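July, late. Shop closed at 8, writing this at the kitchen table.

Slow morning. Two people before 10, both for coils. I used the time to finish counting the back shelves, which I started last night and gave up on when I got to the bottles with the old labels. The total is 2514 bottles, all sizes and strengths. The computer says there should be 2525, so I am 11 short. Eleven is not bad for six months, but I would like to know where they went. My guess is samples. Last winter we opened bottles for the tasting counter and I didn't always write them down.

The tasting counter is gone now anyway. I took it apart in spring and the shelf where it stood holds batteries and chargers. People still walk up to it and ask to try the mint.

The Druda kits came in at last, one carton, dented on one side. Nothing was damaged inside. It's a plain pen, fills from the top, one button. I put one on charge right away and it took longer than the box says. The mouthpiece is narrow and I like that. What I don't like is that the coils are their own size, so I have to carry another line of coils, and if the kit doesn't sell I will be stuck with those as well. I ordered two boxes of coils to begin with and will see.

Priced it between the starter pen and the bigger box kit. Made the shelf card by hand and the ink ran, so I made it again.

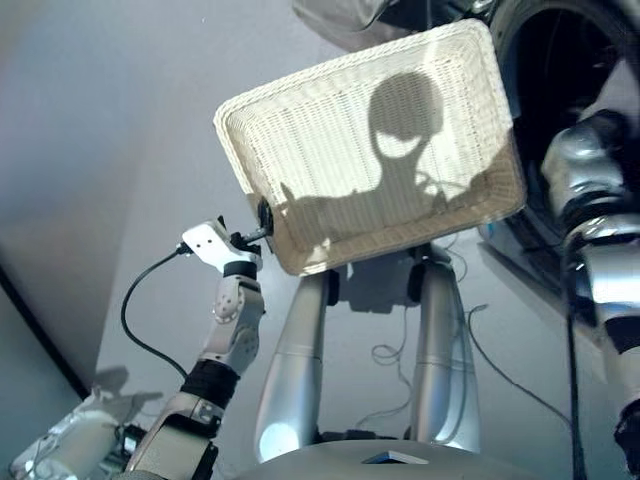

*White wicker basket, from underneath.*

At noon I drove over to Kivgate to see the empty unit. I have been going back and forth about a second store since last fall and thought I should at least stand inside one. The unit is at the far end of the shopping center, past the nail place. It's 980 square feet, a good bit bigger than what I have in Wonau. Carpet in the front, concrete in the back, one restroom, no sink outside the restroom. The front window faces the parking lot and gets the sun all afternoon. That is bad for liquid. I would have to put the bottles on the opposite wall or cover the glass, and if I cover the glass I am paying for a window I can't use.

The leasing agent was pleasant but had not told the owners what kind of store it would be. She said she would have to check. I have heard that before. Two years ago I got as far as measuring for counters in another place and then the answer came back that they didn't want a vape shop next to a tutoring center. I asked her to get me the answer in writing before we talk about rent again. She wrote that down.

Things to find out before I think about it any more:

- whether the lease allows tobacco and nicotine products, by name
- how far the door is from the nearest school, measured the way the city measures it
- what the sign rules are (the nail place has a very small sign)
- who pays for the air conditioning when it breaks
- whether I could get a separate license there or would have to wait

The last one matters most. If the city is holding the number of licenses where it is, the rest is a waste of gas. I will call in the morning. I know the line is best before 9.

Stopped for a sandwich on the way back and ate it in the car. Traffic was heavy by the bridge. The shop was fine when I got in. My part-timer had sold three disposables and a case, and had told one man no on account of his ID. The license was out of date by a month. He argued that he had obviously not gotten any younger. True, but the scanner won't take it and I am not going to override it for anybody. He left and came back with a passport.

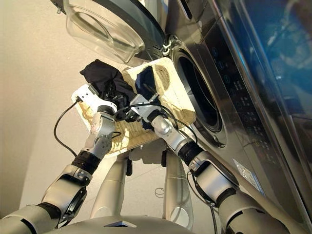

*At the washer, two dark pieces in the basket.*

Afternoon was better. It usually is once people get off work. A woman who has been coming in for her husband finally brought him along. He smoked a pack and a half a day for a long time and now he is down to two or three cigarettes, all before lunch. He wanted to know if a stronger liquid would take care of those last ones. I told him what I tell everyone, that I can explain what's in the bottle and how the device works, and the rest is a conversation for his doctor. He bought the same strength as before. She bought a lanyard.

Then a young man wanted to return a tank because it leaked. I looked at it on the counter and the seal was in upside down. Turned it over, filled it, stood it on a paper towel for a few minutes. Dry. He still wanted his money back, so I gave it to him. It was a cheap tank and I could use it as the display one.

The Dal Bello order is the thing I keep putting off. They make the tobacco flavors that my older customers like, the dry one especially, and they have moved the minimum up to 200 bottles an order. It used to be 60. I sell the dry one well, but the other four in the line sit there. If I order 200 I would be buying a lot of vanilla tobacco to get the one I want. I wrote and asked if they would let me do the whole minimum in one flavor. No answer yet. If they say no, I could split an order with the shop out by the highway. We are competitors, but we have split orders before and it went fine. The only trouble was with the invoice.

I also need to look at the dates. During the count I pulled everything that has less than four months left and put it in a gray tub under the desk. Most of it is fruit. I don't want a clearance bin by the door again because it makes the place look like it's closing. Maybe a card at the register, buy two and take one from the tub. Have to check first that I am allowed to do that here. The rules on giveaways are not the same as the rules on discounts, and last time I had to read the page three times.

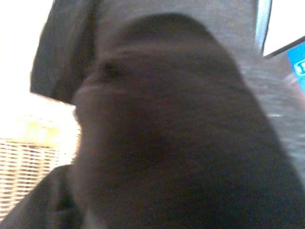

*Dark fabric at the upper left.*

Cleaned the front case before closing. The glass gets a film on it from everyone leaning over, and the lock sticks. Put graphite in the lock. The new battery recycling box is already half full, so I will have to ask for a second one. People bring in things I can't take, like laptop batteries and once a whole drill. I made a sign about it in June, but the sign is behind the plant. Moved the plant.

The register was off by two dollars and ten cents, over. I counted twice and left it.

I have been thinking about the website too. The last entry on it is from February and is about the holiday hours, which were wrong even then. Customers do read it. A man today asked if we still had the loyalty card with the stamps, and we haven't had those in a year. I should either write something there every couple of weeks or take that page down. I may put this entry up with the money parts left out. It would at least tell people the Druda is in.

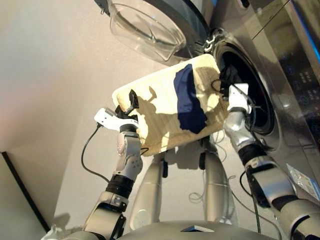 **Maureen Tillotson**
*Owner and buyer, Wonau store*

9:40 now. Adding a few things before bed.

The leasing agent at Kivgate wrote back sooner than I expected. The owners will consider it but want to see "a description of the customer experience." I don't know what that means for a shop where people come in, buy a bottle and leave. I'll write half a page. I can say that we card everyone at the door, that there is no vaping inside, and that we close at 8. If they want photos of the store I have some from when the shelves were new.

They also sent the rent. It is higher than she said on the phone, by enough that I went back to check my notes. With that number I would need the second store to do nearly what this one does on a good month, from the start. This one took two years to get there. I am not going to decide tonight. I did put the figures in the notebook next to the ones from the other unit so I can see them on the same page.

The Druda finished charging and I tried it with the plain menthol at a low setting. Good flavor, a bit warm after several pulls. The button clicks loudly. It will suit people coming over from the small disposables. I don't think my box kit customers will look at it.

For tomorrow: call the license office, write again to Dal Bello, order a second recycling box, fix the holiday hours on the website. Bring paper towels, we are on the last roll. Check the bottom shelf one more time for the missing 11, starting with the box behind the door, because I don't remember if I opened it.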